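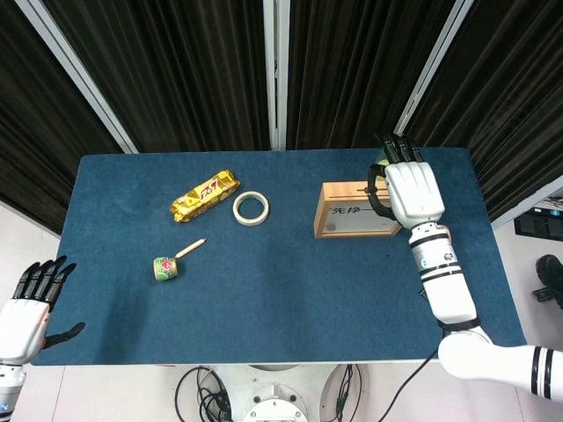 It was slower than I expected, and I liked it better for that, one visitor wrote on a comment card on the way out of Thursday's open day at Nidolon. Several other cards said much the same. People had come in expecting something quick, and many of them stayed to watch a robot take its time at a table.

The robotics firm opened its Plurkow workshop to the public from noon to 5 p.m. Entry was free, but visitors had to book a place, and all 200 places were taken by the weekend before. They went in by groups of 18, with a short safety talk at the door.

Most of the interest was in the table demonstration, where a humanoid robot works with ordinary small items on a blue cloth. The objects were a pack of snacks, a roll of masking tape, a little can with a stick-like piece coming out of one end, and a coin box with a slot in the top. The coin task drew the most questions. A coin is thin and smooth, and the fingers have to hold it on edge to get it through a slot.
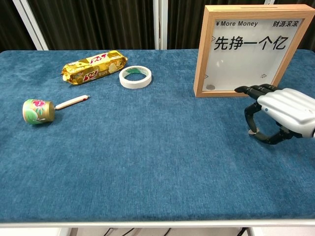

A coin between the thumb and finger of the robot's right hand at the Nidolon open day.

Staff told visitors that small household things are harder for a robot than heavy boxes, which tend to have flat sides and stay where they are put. The company has logged 2000 practice runs with coins since the spring – drops and misses included – and it keeps the failed runs along with the good ones.

Visitors could ask questions from behind a line on the floor. Children wanted to know if the robot could tie shoes. The answer was no. Adults asked more about price and jobs. Nidolon said the machine is for research and is not for sale, and that it has no plans to put one in a store or a home.

A second room had a display from Sutisano, which makes padding for robot hands, and a table of worn-out finger parts that people were allowed to pick up. Coffee and rolls were sold by Barros, the bakery across the street, which ran out of rolls before 3 p.m.

Nidolon plans to hold another open day in July, with a longer evening session for people who work during the day. Booking will be through the company's website, and school groups can ask for a morning visit.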